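How does a robot learn to open a door?

Think about the last door you opened. I bet you can't remember doing it! Your eyes found the handle, your hand went out, and through you went while you were busy thinking about lunch. A robot has to have every bit of that worked out for it, and working it out is my job. I write the software (the instructions a computer follows) for a robot called Curkel.

Curkel does a lot of its practising inside a computer. We have a pretend world called Pumphrey, which is a bit like a video game, with pretend walls, pretend doors and a pretend Curkel with two grey fingers. If it bumps into something in there, I don't have to get the screwdriver out.

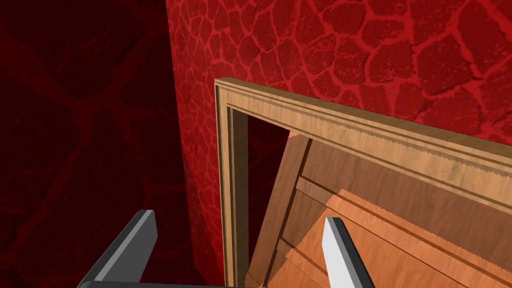 Nikuvance Juniors, page 15

Red stone walls! You won't find many houses in Trestitthorpe with those. My friend Meinir Probert builds our pretend rooms and she loves swapping the colours and patterns. One day it's red stone, the next it might be blue spots. If Curkel only ever practised with plain white walls, it might think "door" means "the thing next to the white bit", and then it would be stuck at your gran's.

So the first part of the software is for looking. A picture, to a computer, is just a huge heap of numbers, one lot for every tiny dot. The looking part hunts through them for clues, such as long straight edges, or a place where stone stops and wood begins. Then it makes its best guess: door, wall, my own finger.

The second part is for planning. It tries out lots of paths in its head, sometimes 200 of them, and throws away any that would bash the door frame. (Most of them would. Doorways are tricky.)

The third part is for moving. It nudges the arm along, checks where it has got to, and nudges again, 20 times every second.

Try it yourself on Saturday! Ask a friend to shut their eyes, then guide them to a door using only words like "left a bit" and "stop". Iestyn Bevan, who is 6, tried this with me and I walked straight into a coat stand.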